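Four grippers, one bin: a chat with the tester at Hokisine

Posted 2021-11-27

I'd been pestering Hokisine for a visit since June. They're a small outfit that tries out grippers for companies that can't be bothered buying four of them just to send three back, and I've always wanted to know how you decide one robot hand is better than another. So I finally got a morning with the engineer who runs their picking tests, a very patient person who asked me to leave names out of it and then talked for two hours straight (my favourite kind of interview!).

We started with the obvious one. Why bins?

"Because everybody's got bins," she told me. "A customer rings up and says they've got stuff in a tub and they want it somewhere else. They don't say it's sitting nicely on a flat table with space all round it. So we test in a tub."

The current job is a comparison for a parts distributor. Two of the grippers are simple two-jaw units, one is a suction head from Flaline, and the last is a linkage hand with several moving joints that came over from Pundov. Each one gets 3,000 picks before she'll put anything in writing. I said that sounded like a lot.

"It's not that bad. You run it while you do your email. What takes the time is the odd stuff, when it drops something and you want to know if it was the hand or the camera or you typing in the wrong height."

She's got strong feelings about cameras, by the way. They ran the first 200 picks with a cheap depth camera and got a lot of nonsense back from anything shiny, and she ended up throwing that whole batch out. Clear plastic is still her least favourite thing in the world.

"A clear bottle is horrible. The camera looks straight through it and reports the floor. Then the arm goes down to pick up the floor, and you're standing there going no, no, no, and reaching for the stop button."

I asked if I could see the set-up, and we went and stood by the arm for a while. It's a KUKA with a great fat bundle of cables strapped along it, and the jointed hand was down in the bin beside a bumpy green thing. The dreaded clear bottle was in there too, lying on its side near the front wall.
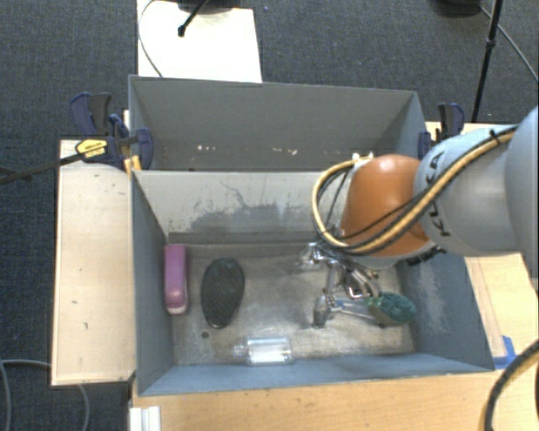

What the hand is good at

I'd assumed the fancy hand would win everything, and she laughed at me.

"It's lovely on lumpy things. Anything with a bit of texture, it gets its fingers down beside it and you hardly have to think. But it's wide. Put something hard up against the wall and now you've got a wide hand and a sloping wall and no room, and the plain jaws will beat it nearly every time."

The suction head is the fastest of the lot on smooth boxes and close to useless on anything rough, where the air just leaks out around the edge. She doesn't hold that against it. What does annoy her is hoses. Every hose is something to catch on the rim of the bin, and she reckons she's spent more of her career re-routing hoses and cables than programming.

"People look at the fingers. I look at what's hanging off the back. If I swap a gripper and it takes me 14 minutes, fine. If I've got to cut all the cable ties and start over, that's my afternoon gone, and it goes in the report."

The controller argument

This is where it got a bit heated (in a nice way). Half the office likes the controller software from Hayat, which lets you set grip force with a slider. She'd much rather type the number in.

"A slider's fine for a demo. But I want to come back a month later and run exactly the same force, and I don't want to be squinting at where the little dot was."

She did admit that the Hayat one is much easier to teach. A new starter had it picking on the first day, and her own scripts took him most of a week. So for now they're running both, and she writes the settings in a paper notebook as well, which I thought was pretty charming for a robot lab.

I asked what she'd buy with her own money. She went quiet for a bit.

"For that distributor? Probably plain jaws with longer fingers, and I'd spend what's left on a better camera. But ask me when the last run's finished. I've still got a couple of thousand picks to go on the Pundov one and it might surprise me."

She's promised to send me the numbers when the report's out, as long as the customer's happy to share them. I'll put them up on this page when they come through.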